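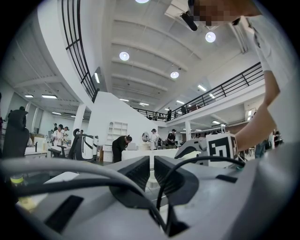

Interior circulation is the part of a public building that visitors judge first, and it is the part most student plans leave until last. Week 2 deals with halls that rise through two floors and with the upper levels that look onto them. A curved edge, such as the one with the black metal railing at the upper left, changes how people move along it: they slow down and drift towards the rail. Note also how the round recessed lights sit in the high ceiling between deep parallel beams, while panel lights serve the lower ceilings. Changing a fitting at full height is a different job from changing one under a mezzanine, and your maintenance schedule should say so.

## Terms for this week

- **Void:** the open volume above the hall floor, counted once in the area schedule.
- **Mezzanine:** an intermediate level open to the space below.
- **Balustrade:** the whole barrier at an edge. "Railing" is fine in notes but not on drawings.
- **Recessed fitting:** a light set into the ceiling. Mark its centre on the reflected ceiling plan.

## Worked case: Zemen Hall

The Zemen brief asks for a foyer that holds 70 people standing, with stairs to an upper gallery. The first scheme put the stairs in the middle of the floor, and the queue for the cloakroom ran straight across the bottom step. The second moved them to the side wall and gained 12 square metres of clear floor. Both plans are in the Futen reader, page 21.

Compare the lighting layouts as well. The first has no fitting over the stairs.

## To hand in

1. A reflected ceiling plan of a hall you can visit, with every type of fitting keyed.
2. One section through the void, showing the upper level and its balustrade.
3. A short note on how you would reach the highest fittings.

Label materials in grey pencil. Drawings are due in November, before the Rakidex site visit.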